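Visit report: Zokstead paper mill, converting hall and warehouse
Aug 1, 2018

The Zokstead site makes unbleached kraft paper from recycled board and a smaller share of bought-in softwood pulp. The visit covered stock preparation, the machine hall and the bag converting lines. Macario Quintero, the shift engineer, led the group. The pulper was down for a rotor change, so stock was being drawn from the storage chests.

Paper machine

The machine is a Fourdrinier with a trim width of 106 inches. It was rebuilt under the previous owner, Uddin, when the second press was added and the dryer hood was closed in. Steam comes from a gas boiler on the north side of the yard. Quintero gave the moisture target at the reel as 7.3 percent and said most breaks start at the press, usually on the heavier grades.

Converting

Reels are slit and fed to 2 bag lines. Both use a starch adhesive mixed on site. Seam strength is checked once per reel, and wet strength only on grades sold for produce. Light tan grades crease easily and keep the crease, so they go mainly to bakeries and small shops that twist the neck shut or tie it with string. 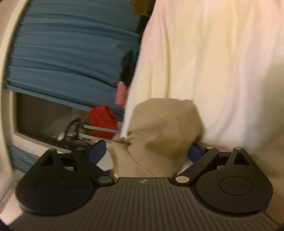
Warehouse and shipping

Finished bags are baled, wrapped and stacked three high. Stock on the day was 1,414 bales, most of it for Gemorgate. Humidity is logged at both doors but not controlled. Rangi Kerslake asked about curl in summer stock and was told that complaints peak in September, when the oldest bales ship.

The effluent plant was not open to visitors. Discharge figures are to be sent by mail.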